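第5章　「ほどけない」を考える　結び目の数学入門

さて、この章からいよいよ結び目の話に入ります。じつは私、この章を書きたくて教科書の執筆を引き受けたようなものなので、少し鼻息が荒いかもしれません（すみません!）。

学生のころ、ベンドサイドという川沿いの町に下宿していて、同じ研究室のマリチカ・デムチェンコさんと毎晩のように紐をいじっていました。彼女は靴紐でも電気コードでもすぐ輪にしてしまう人で、ある晩、私の前に絡まった紐を置いて「これ、ほどけると思う?」と聞くのです。19時に始めて、気がついたら夜中でした。結局ほどけず、でも「ほどけない」と言い切る自信もない。あのもやもやが、この章の出発点です。

数学で結び目というとき、紐の両端はつながっていると考えます。端が自由だと、どんなに複雑に絡んでいても、端を順に引き抜いていけば必ずほどけてしまいますよね。それでは話が始まらないので、最初に端を閉じてしまうわけです。

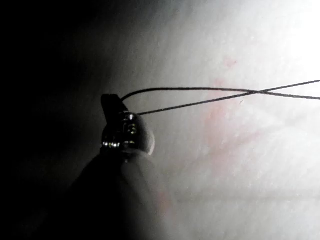
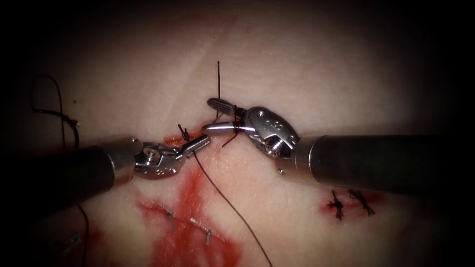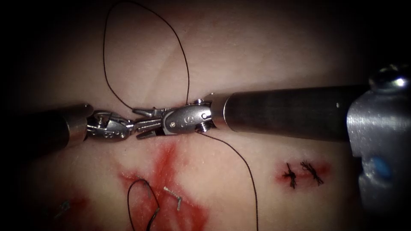 結び目を紙に描くときは、上を通る線をつなげたまま、下を通る線を交点のところで少し切って描きます。こうしてできた絵を射影図と呼び、切れ目のある箇所を交点と呼びます。日常の結び目はこの約束からはみ出していて、たとえば2枚目の写真の左側、器具の先のそばにある黒い小さな結び目には、短い糸端がぴんと立っています。数学の目で見ると、この糸端が残っているかぎり、まだ本章でいう結び目ではありません。頭の中で両端をぐるっと回してつないで、ようやく仲間入りです。私は講義でここを早口で飛ばしてしまい、スネハ・カティヤルさんに「先生、端はどこへ行ったんですか」と聞かれて慌てたことがあります。いい質問でした。

交点の数がいちばん少なくなるように描いたときの、その数を最小交点数といいます。輪ゴムのような、ほどけた輪は0。1や2ではどう描いても輪に戻ってしまい、3になって初めて三葉結び目が現れます。4には8の字結び目がひとつ、5にはふたつ（鏡に映したものは同じと数えます）。このあたりまでは、ぜひ手元の紐で作ってみてください。

困るのは、見た目の複雑さがあてにならないことです。交点が599個ある図を渡されても、じつはただの輪かもしれない。そこで5.1節では、図を少しずつ描き換える三種類の操作、ライデマイスター移動を導入します。5.2節では三色塗り分けを使って、三葉結び目が本当にほどけないことを証明します。色鉛筆を三本、用意しておいてくださいね。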